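Hovel Swap & Mend forum > Storage and Tubs > Big grey bins, worth keeping?

wattleandtwine
Started 2019-06-08

Ok so doing the toy corner before the in-laws land in July and need opinions quick. I've got the big dark grey bin, the one with the flared sides, had it for years. It's scratched to buggery. Two little round holes in the floor of it too. Been the toy bin since forever, everything gets chucked in and then nobody can find anything.

Do I keep it or get one of the Jorklow drawer units? 39 dollars at the Chiriac outlet, 7 drawers. Colour is fine, grey as well.

Most of the toys have gone to the op shop already. Bin is up on the table while I sort the last bits.
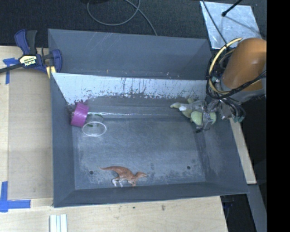
Replies (oldest first)

pegbasket83
Keep it. Scuffs are nothing. Bit of bicarb paste and a soft cloth, won't fix the scratches but gets the powdery look off. Mine's worse than yours and still going.

Love the dinosaur btw.

tin_lid
Disagree. Look at the back wall, it's gone all patchy along the bottom and there's grey showing through. If that's flaking I wouldnt want it in with kids toys. Garage or garden for that one.

pegbasket83
Is it flaking though? Could just be worn. Run your hand along it and see.

wattleandtwine
Ran my hand along, nothing came off. Bit rough is all. Will check again in daylight.

tin_lid
Fair enough. Still wouldn't, but your call.

mumofmany_ballarat
We had the Jorklow drawers. Don't. The runners went after 11 weeks, and anything taller than a matchbox car jams the drawer above. Your dinosaur with his back up like that — no chance. Ended up on the nature strip.

Open bin wins every time with littlies. They can see what's in it. Tidying up is just throwing.

gumnut_jo
Had the same drawers for 2 years, never a problem?? Depends how hard the kids yank them I reckon. We do blocks in the bottom, pencils up top, dress up stuff in a seperate basket. Works a treat.

mumofmany_ballarat
Maybe we got a dud set then. Not buying again to find out.

saltbush
Question, is the clear plastic cup a toy or a kitchen cup that wandered? Mine all end up in the toy bin. Found 4 last clean out.

wattleandtwine
Wandered lol. Going back to the kitchen. Purple thing leaning in the corner is staying, youngest won't part with it. Dinosaur stays. Yellowy green fella at the back, undecided.

saltbush
Keep him. You'll get asked where he went, guaranteed, at bedtime.

pegbasket83
+1 to keeping him

tin_lid
What's the plan for the holes if you do keep it? Small bits will drop straight through — beads, lego heads etc. Cut a bit of old yoga mat to fit the floor. Quieter as well when they tip things in.

wattleandtwine
Ooh yes, have an old mat. Floor's a plain rectangle so should be easy to cut. Do I glue it?

tin_lid
No glue. You want to lift it out and shake it.

gumnut_jo
Or leave the holes alone if it's only big toys in there. Handy if it ever lives outside, lets the rain out.

mumofmany_ballarat
Don't cut the mat till you've measured the floor, not the top. Sides slope in. I cut mine off the top measurement and had to do it twice, wasted a perfectly good mat.

wattleandtwine
Good call, would of done exactly that. Ok keeping the bin, mat in the bottom, no drawers for now. Might grab a small Ukutholm basket for pencils if they're still on special.

gumnut_jo
They were 11 dollars when I was in. The lidded ones, the open ones were cheaper but I forget.

wattleandtwine
Ta. Off to find the scissors.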